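Stevari support portal
Ticket 3000-9: Two-handed garment kit, trial unit
Product: Hestino hand-held gripper pair, with Furtado session software
Status: Reopened by customer
Priority: Normal

Customer, 10:15
I'm reopening this as I don't accept that the fault is "operator pace". Your closing note says the software drops a session when the two grippers move too far apart in time. The product page says it handles "natural household movement". Folding a shirt on a bed is natural household movement, and we get a dropped session on shirts far more often than on towels.

What we have tried so far:
Restarted both grippers and the base. No change.
Reinstalled Furtado. No change, and it lost our saved settings.
Slowed right down, as you asked. Fewer drops, but a shirt now takes so long that I can't see the point of the kit.
Swapped left and right units. The drop stayed with the shirts, so I doubt it's one bad unit.

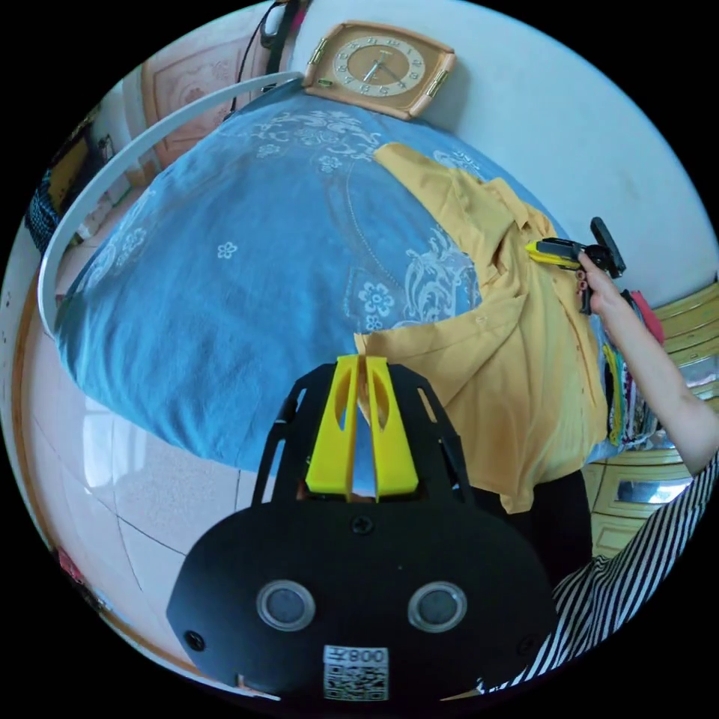 The collar is where it usually goes wrong. One hand has to hold it still while the other comes up from the hem, and the log stops with "pair timeout" after 60 seconds. I can't find that limit anywhere in the manual. If it can be changed, please say where.

Stevari support, 11:40
Thank you for the extra detail. The timeout is set in the pairing profile and can't be edited on trial licences. Could you load the Drenden profile, which has a longer limit, and send the log from one full shirt?

Customer, 14:05
Drenden profile loaded. The first shirt finished, the second dropped at the collar with the same message. Log attached. It also says "buffer 3000, full", which I hadn't seen before. Is that a second limit, or the real cause of the first one? I'd like an answer to that before I'm asked to reinstall anything again.

Stevari support, 15:20
The buffer message is a separate warning. We have passed the log to the software team. A paid licence would remove the profile restriction in the meantime.

Customer, 15:30
I'm not paying for a licence to find out whether the product works — that is what the trial is for. Please leave this open until the software team replies, and extend the trial to cover the wait.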